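Visit notes - hand-held gripper demo at Lumside, August 2020

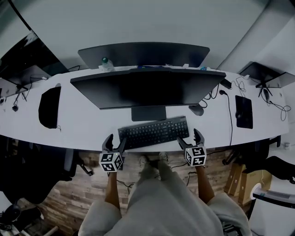 Movell Automation Club - Trips and Visits page

Writing this up fast before I forget half of it. Six of us went over to Lumside. Parking was fine, sign-in took forever, bring ID next time.

Was expecting a big hall with arms on pedestals. We did get that for a bit (behind glass, no photos) but most of the visit was upstairs in a regular office. Desks, monitors, chairs, cables all over. Golnar Parsa ran the session and got straight into it, no slides, thank goodness.

The idea: you want a robot to learn a desk job, say moving a mouse back next to a keyboard. You could drive the robot by remote and record that. They do, on the arm they call Rarell. Slow going though, and you need the arm there. So for a lot of tasks a person just holds a gripper in each hand and does the job themselves. Two black fingers on each one, and a white cube on the body with those square black and white patterns printed on it. Cameras read the patterns and work out where the gripper is and which way it's turned. Hand motion becomes training data, more or less. The arm gets it later.

Desk in the picture is a long curved white one, keyboard and mouse out in front of a big monitor. You work seated, both grippers up at the front edge, then go.

Some things I wrote down:

Keep the cubes facing out. If your sleeve or the other hand covers the patterns the tracking drops and that take is trash. I did this on my first go. And my second.

Start every take from the same pose. Both grippers up, hold still for two seconds, then reach.

Don't rush. Golnar says new people all move at hand speed and the arm can't follow it. Half speed feels silly but it's right.

No fingers helping out. Tempting when the mouse slides off. Let it slide, pick it up again with the gripper, they want the recoveries too.

Cables are the hard part. Thin ones especially. Closing on a thin wire lying flat on a smooth desk is way worse than it looks, you need the fingertips nearly scraping the surface.

We each got a turn, ten takes per person. Fereshteh Babaei from our group was easily the best of us, hardly any rejected. My wrists were done by the end. The grippers are not heavy but holding them up in front of you gets old quick. Asked about a wrist strap or some kind of elbow rest, they've tried one, people moved strangely with it so it's in a drawer.

Then downstairs for the remote control setup. Short look only, the Ghasemi controller was being recalibrated. One person at the controls, arm copies. There's a lag, small, you stop noticing after a minute or so. I liked the hand-held way better for desk stuff. Remote is better when the reach matters, becuase you can't do a move the arm can't do. With the hand-held ones you can, and those takes get thrown out afterward by a checking script. Roughly a tenth, Golnar said.

Questions we didn't get to - how many takes before the arm does anything useful alone, what happens if the desk is a different color, can left handers swap the roles. I'll email and post the answers on this page.

Next visit is penciled in for January, same place, and they said we could bring our own objects to try. Small, not fragile, nothing shiny. Send me your name if you want a spot, group size will be the same as this time so first come first served. Closed shoes for the downstairs part, they do check.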